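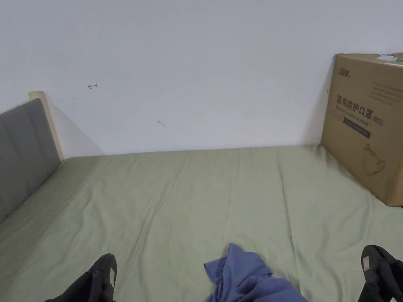

Marlúcia Tavares Quirino

Chamado: doses aplicadas no posto Gimulel não sobem pra base da secretaria
Aberto em: 27 de março de 2026
Sistema: Shin (registro de vacina nos tablets) / integrador Tevov
Prioridade: alta, depois baixada pra média, depois alta de novo
Situação: resolvido com pendência

Relato inicial

Posto Gimulel ligou logo na abertura. Painel da secretaria mostra zero dose no posto desde ontem à tarde. Zero não pode ser, a sala de vacina funcionou normal, fila até o portão segundo a recepção. Nos tablets tudo aparece como "registrado". No painel, nada.

Coordenação da imunização quer o número até o fim do expediente porque vai pro boletim semanal. Sem o número o posto sai no boletim como "não informou" e aí é telefone tocando o dia inteiro, da última vez foi assim.

O que pedi pro posto antes de mexer:
- não desinstalar o Shin de tablet nenhum
- não clicar em "limpar dados locais" (fica do lado do botão de sincronizar, já reclamei disso em outro chamado)
- continuar registrando normal
- anotar no caderno também, por garantia, lote e iniciais

Responderam que um dos tablets já tinha sido reiniciado. Ok. Reiniciar não apaga. Segue.

Primeira olhada

Rede do posto: normal. Abre site, abre webmail, painel abre. Teste de porta pro integrador: responde.

Entrei no Tevov. Fila do Gimulel com 210 registros parados. Então saiu do tablet e chegou no integrador, o problema é do integrador pra frente. Já é alguma coisa.

Situação de todos: "aguardando". Nenhum com erro, o que é estranho, quando a base recusa costuma vir código. Aguardando o quê não diz.

Outros postos: subindo normal. Só o Gimulel.

Anotei pra coordenação: dado não perdido, está em fila, sem previsão ainda. Respondeu "preciso de previsão". Entendo mas não tinha.

Tentativa com reenvio manual

Selecionei um registro só e mandei reenviar. Ficou rodando. Caiu por tempo depois de 40 minutos, sem mensagem nenhuma. Aproveitei e atendi outros dois chamados nesse meio tempo (impressora do conselho de saúde e senha da ouvidoria, nada a ver com esse).

Repeti com outro registro, de outro tablet. Mesma coisa, cancelei antes de cair.

Reiniciei o serviço de envio do Tevov. Os outros postos ficaram fora por uns instantes e voltaram. Gimulel continuou parado. Fila até aumentou, claro, o posto tá trabalhando.

Coisas que conferi e NÃO eram:
- relógio dos tablets: certo
- espaço em disco no servidor: sobra
- usuário do integrador bloqueado: não
- versão do Shin no posto: a mesma dos demais, 2
- cabo/roteador do posto: a recepção jurou que ninguém mexeu e pelo teste de porta acredito

Aqui perdi tempo com uma hipótese errada. Achei que fosse a tabela de lotes, que em julho do ano passado deu um problema bem parecido (lote novo não cadastrado, registro ficava preso). Atualizei a tabela de lotes na mão, conferi com a planilha da rede de frio, tudo batendo. Reenviei. Nada. Deixei atualizada porque mal não faz.

Retorno do posto

Recepção ligou de novo. População perguntando por que a dose não aparece na carteira digital. Orientei: carteira de papel carimbada vale igual, digital atualiza quando normalizar. Pediram isso por escrito pra colar no balcão. Mandei assim:

"Informamos que as vacinas aplicadas neste posto podem demorar a aparecer na carteira digital. A carteira de papel é válida. Não é necessário repetir a dose."

Última frase foi pedido da enfermagem, já tinha gente querendo tomar de novo por via das dúvidas.

A escola do bairro ligou também no posto, estão pedindo a declaração de vacinação pra matrícula. Mesma orientação. Se a escola não aceitar papel mandar falar com a secretaria.

Log detalhado

Liguei o log detalhado no Tevov só pro Gimulel (menu Unidades, Diagnóstico, marcar "gravar conversa completa"). Enche disco rápido, não esquecer de desligar. Nota: DESLIGADO depois, ver no fim.

Aí apareceu. O integrador, antes de mandar a dose, pergunta pra base se a equipe que registrou está ativa naquela unidade. A base responde "equipe em transição". O Tevov não conhece essa resposta. Não é sim nem é não, então ele espera. E fica esperando pra sempre, e como a fila é por ordem de chegada segura todo mundo atrás.

Equipe em transição = a secretaria mudou a divisa de território do Gimulel. Saiu na portaria, parte das ruas passou pra outro posto e uma das equipes foi recadastrada com código novo. O cadastro antigo ficou no meio do caminho, nem fechado nem aberto. Ninguém avisou a TI. A gente soube pelo log.

Confirmei no cadastro: código antigo com data de saída preenchida e data de confirmação em branco. Falta um aceite da atenção básica, só isso.

Pedido pra atenção básica

Abri solicitação pro setor de cadastro pedindo o aceite. Responderam que precisa de ofício. Perguntei se email serve. Serve se tiver assinatura da chefia. Chefia em reunião na Câmara, audiência de prestação de contas do quadrimestre, celular desligado.

Nesse intervalo, paliativo: separei a fila. Dá pra fazer no Tevov por "agrupar por equipe". Os registros da equipe que não mudou foram liberados e subiram na hora. Sobraram os 71 da equipe em transição.

Painel passou a mostrar número no Gimulel. Número parcial! Avisei a coordenação que era parcial, avisei por escrito, pra não ir pro boletim como se fosse fechado. Prioridade foi baixada pra média por conta disso (não fui eu que baixei). Pedi pra voltar pra alta, voltaram.

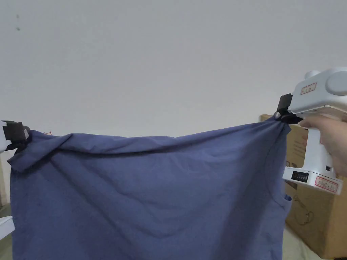 Liberação dos que faltavam

Chefia saiu da audiência e assinou. Cadastro deu o aceite no código antigo com data de saída correta, quer dizer, as doses de antes da mudança ficam no código antigo e as de depois no novo.

Problema: os tablets ainda estavam com o código antigo gravado. Todas as doses de hoje saíram com código que já não valia pra hoje. Quando tentei subir, as de ontem foram e as de hoje voltaram, agora sim com erro, "equipe inativa na data". Pelo menos é erro que se lê.

Correção, na ordem que funcionou:
1. pedir pro posto parar de registrar um pouco (caderno nesse tempo)
2. em cada tablet, Shin, Configurações, Equipe, "buscar de novo". NÃO usar "trocar equipe", que desloga a vacinadora e pede senha que ninguém tem
3. conferir se o código novo aparece no rodapé
4. no Tevov, filtrar os devolvidos do dia, ação em lote, "reatribuir equipe", escolher o código novo
5. reenviar em lote pequeno, não tudo de uma vez
6. liberar o posto pra registrar

No passo 2 um tablet não buscava. Tava no wifi errado, o da sala de espera, que bloqueia o integrador. Trocado, buscou. Se alguem for fazer isso em outro posto olhar o wifi antes.

No passo 4 o sistema pede justificativa e não aceita acento. Escrevi "mudanca de territorio conforme portaria".

Conferência

Fila do Gimulel zerada. Rejeitado nenhum. Pedi pro posto escolher do caderno umas doses de ontem e umas de hoje e olhei uma por uma na base: todas lá, lote certo, equipe certa. Duplicada não achei. Rodei também o relatório de duplicidade do painel, vazio pro Gimulel.

Carteira digital: demora mais, depende da carga da noite. Não é com a gente. Mantido o aviso no balcão até amanhã.

Coordenação confirmou recebimento do número fechado e mandou pro boletim. Log detalhado desligado, arquivo guardado na pasta do chamado.

Posto Giken

Olhando a mesma portaria: as ruas que saíram do Gimulel foram pro posto Giken. Giken também tem equipe recadastrada, com confirmação em branco igualzinho. Só não travou ainda porque lá a sala de vacina está fechada pra pintura e não tem registro. Quando reabrir trava.

Já pedi o aceite do Giken no mesmo email, pra aproveitar a assinatura. Cadastro disse que precisa de um email por unidade. Reenviei separado. Sem resposta até a hora que escrevo.

Pendências

- aceite do cadastro pro Giken (cobrar antes da reabertura da sala)
- buscar equipe de novo nos tablets do Giken, depois do aceite, não antes
- Tevov: abrir chamado com o fornecedor pra resposta "em transição" virar erro visível e não segurar a fila inteira. Anexar o trecho do log, tirar nome de paciente do anexo
- alerta de fila parada. Hoje a gente só descobre quando o posto liga
- pedir pra atenção básica copiar a TI quando sair portaria de território. Já pedi uma vez, pedir de novo
- tirar o aviso do balcão do Gimulel depois que a carteira digital atualizar

Comentário adicionado depois

Gimulel ligou, carteira digital ok pros que conferiram. Aviso retirado. A escola aceitou o papel no fim das contas.

Cadastro respondeu sobre o Giken: em análise. Deixo este chamado como resolvido com pendência e abro outro separado pro Giken, senão mistura. Quem pegar o plantão, o passo a passo está acima, na parte da liberação, é o mesmo.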